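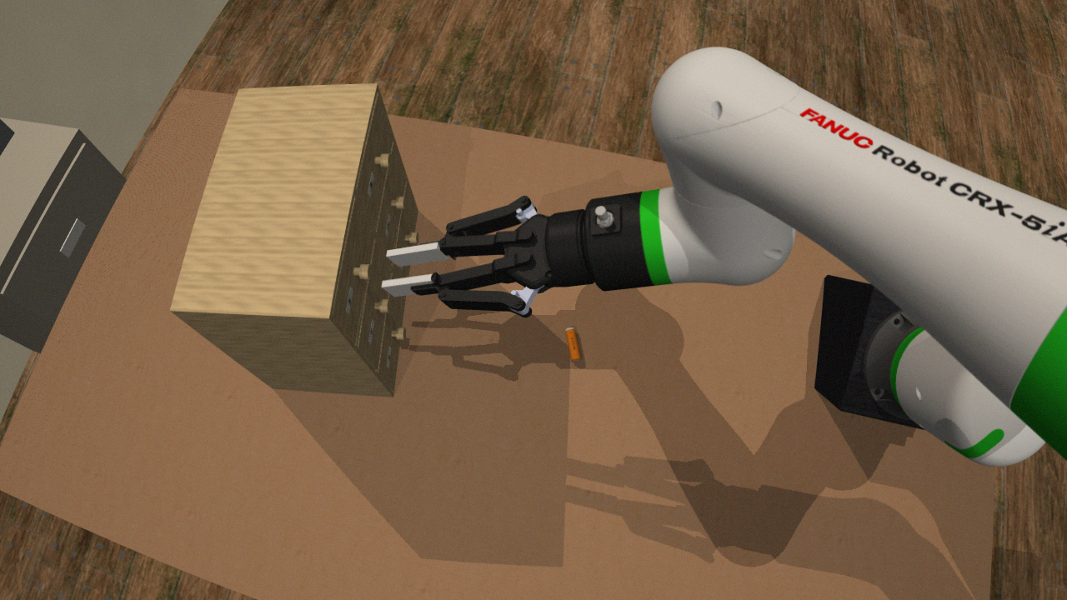
Kojo Dankwa replied:
I don't buy that the Drimovville ferryman is a Charon knockoff. Charon wants his coin up front. The ferryman takes you across first and then asks for whatever you'd miss most, and that's a bargain story, like the ones where somebody promises away the first thing that greets them at home.

mossy_lantern wrote:
OK but the coin is in there! My grandmother told it with a coin. She had the miller pay 2 silver pieces and the ferryman throw them in the river — that was the part we always made her repeat.

Kojo Dankwa replied:
Which version did she have though? The Appiah collection has no coins at all. I reread it Thursday night to be sure.

hexandhollow wrote:
Appiah cleaned up a lot of stuff. The Hosteck paperback has the coins AND the talking eel, and it's 300 pages of the messy tellings, so I trust it more.

Kojo Dankwa replied:
Messy doesn't mean old. Somebody could have read a book of Greek myths and liked the coin.

mossy_lantern wrote:
Well, my grandmother never read any Greek myths, I can promise you that. She got it from her aunt up in Urer.

Mehwish Mughal wrote:
I'm with Kojo on the bargain part and with mossy on the coins, sorry (not sorry). Stories pick things up as they go. What I want to know is how yours ends. In mine the miller gives up his own name and has to walk home with his wife calling him "you there" for the rest of his life. I cried at that when I was little!

mossy_lantern wrote:
Oh no, ours was his shadow. And the eel brings it back in the spring.

hexandhollow wrote:
Eel brings it back in Hosteck too, page 200 or so. I'll type it out after work.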